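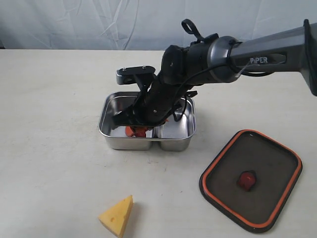
27 Apr 2024

I have been putting off buying a new carry-on for years, mostly out of loyalty to the old one, which had a broken wheel and a zipper I had to coax along with a pencil. Then my sister-in-law Giorgia Mancuso talked me into two and a half weeks of ferries, buses and guesthouses with her, and the old bag plainly wasn't going to make it. So I bought the Burell Pace, the 43 liter one in dark green, and I've now lived out of it for 19 days straight. I feel like we know each other pretty well!

I paid $85 for it on sale. The regular price was a good bit higher, and I'll admit I wouldn't have looked twice at it without the discount. It's a soft bag with two wheels, one long handle that pulls out of the top, and a pair of backpack straps that tuck behind a panel when you aren't using them. That last part is what sold me, as we knew there would be stairs.

Packing it is a pleasure. It opens flat like a book, with one deep side and one shallow side, and the deep side swallowed my sweaters, rain pants and the good shoes I packed for a dinner that ended up being soup in a harbor cafe (very good soup, I had it twice). The shallow side has a mesh cover and took all the small stuff. I don't use packing cubes, and I never missed them. Giorgia does use them, and she says the corners are a little too round for the square ones, so keep that in mind if you're a cube person.
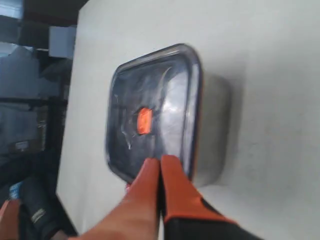
The front pocket deserves a few words of its own, because I used it more than anything else on the bag. It goes down nearly the whole height, and inside there's a sleeve for papers and a little clip for keys. I kept my ferry tickets, a paperback and a bag of almonds in there the whole way. My one complaint is that when the main part is packed full, the pocket gets squeezed and you have to work your hand in sideways. By the second week I'd mailed a few things home and that fixed it.

On pavement the wheels are quiet and smooth. The old town in Skarirby is another matter – it's all cobbles from the ferry dock up to the church, and steep too – and there the bag tipped over every few yards until I gave up and used the straps. They're thin straps. They did the job for the walk up to our guesthouse, and the man who ran it, Osvaldo Bellini, very kindly took the bag from me for the last flight of stairs and remarked that he'd carried heavier. I wouldn't want to hike with it. For a dock, a hill and a staircase, though, I was awfully glad to have them. 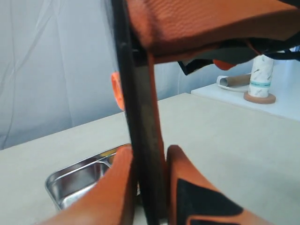
## Rain, buses and a bit of mud

We had four wet days in a row around Jovolside, where the bus lets you off by the lake and you walk the rest. The fabric held up nicely in drizzle. In the one real downpour, water crept in at the top zipper and I found a damp patch on a cardigan that evening, so I'd call it fine for a dash between the bus and the door and not much beyond that. Burell sells a rain cover for it, which I didn't buy. I used a trash bag with a hole cut for the handle, and I looked ridiculous and stayed perfectly cheerful.

Mud came off with a wet washcloth. The green has gone a touch paler along the bottom edge where it rubbed against the bus rack, but I don't mind a bag looking like it's been somewhere.

The handle is the part I'd watch. It has two heights, and the taller one developed a wobble toward the end of the trip. It still locks, it just rattles. I'm five foot four, so I'm happy on the short setting anyway, but a tall person who needs the long one might get annoyed with it.
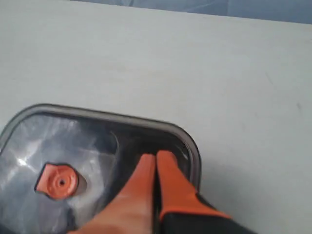

Would it do for a trip longer than two weeks?

I think it would, as long as you can do laundry along the way. I washed clothes three times and always had something clean to put on, even with the weather we had. If you like a fresh outfit every day, or you're going somewhere cold enough for a big coat, you'll want the next size up and you'll have to check it.

I'm keeping mine. Giorgia is already sending me pictures of islands for September, and she's asked me twice what I paid, so I suspect there will be two of these bags on the ferry. I'll buy the rain cover before then and see if anything can be done about that handle.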